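Setting out the shelves at Birkett: an interview with the shop fitter
December 28, 2023

The small shop unit at Birkett has been fitted with grey gondola shelving from Umari since May. The fitter responsible for the layout agreed to go through the choices bay by bay. "The steel is standard," the fitter said. "What took the time was the depth of each tier and which packets go on it."

Bagged snacks were placed on a top tier with a raised lip at the front. "A bag has no flat base. Without a lip it creeps forward each time the one beside it is taken."

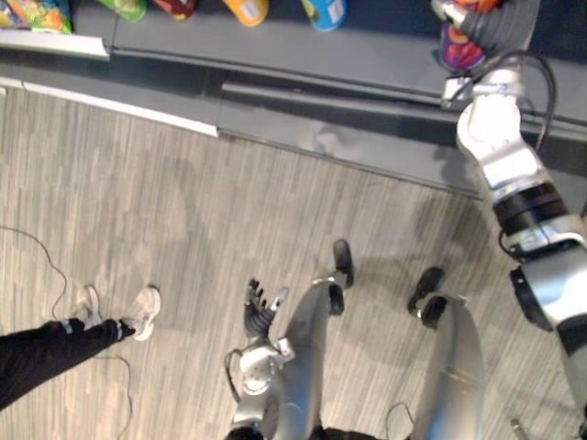

Drinks and canisters

Bottles stand on a ledge with a rounded front. The fitter rates each tier at up to 100 kg and keeps the heavy lines together. "Full bottles are the real load. I leave a short gap between groups so that a hand can get in behind a neck." Canisters share the tier with drinks where the height allows, which the fitter described as a compromise. 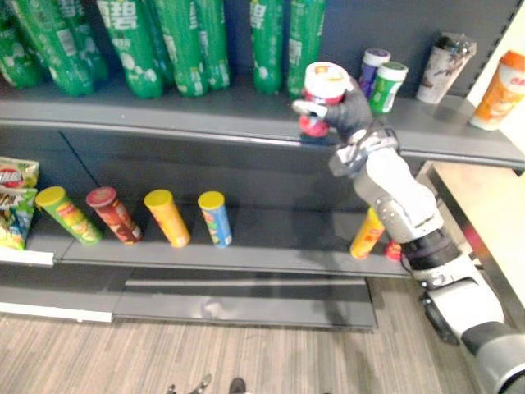 Sprite bottles and a red and white canister at the upper shelf.

Asked about the floor, the fitter was brief. Carpet was kept in part of the unit, and chairs have to clear the fittings. "A chair leg will find any edge you leave at ankle height. I ask for 290 mm between a chair base and anything with glass in it. Zidia supplied the drawings and I marked the distances on them by hand."

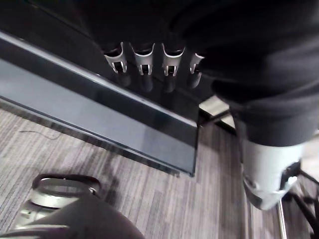 Photo: Cleva

The steel table is used for sorting before stock goes on the uprights. Its top wipes down quickly but shows glare under the ceiling lights, and the fitter would choose a duller finish next time. Crisp cans are sorted there by flavour. "A round can on its side will roll if the shelf is out of level by 2 mm. Stand them up, lids on, labels out."

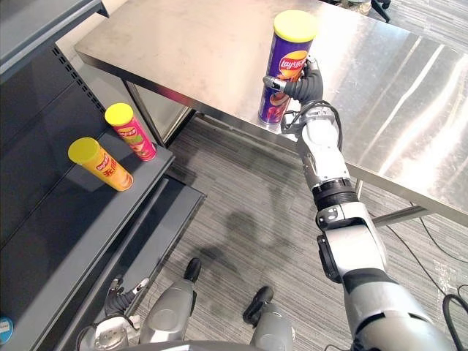 Cleva takes a different line on round packaging, arguing that cans should be laid down in a tray with end stops, as this uses the full depth of a shelf. The fitter accepts that for storerooms but not for a shop front, where the label has to face the aisle.

The parts list for the job runs to 827 items, mostly clips and shelf brackets.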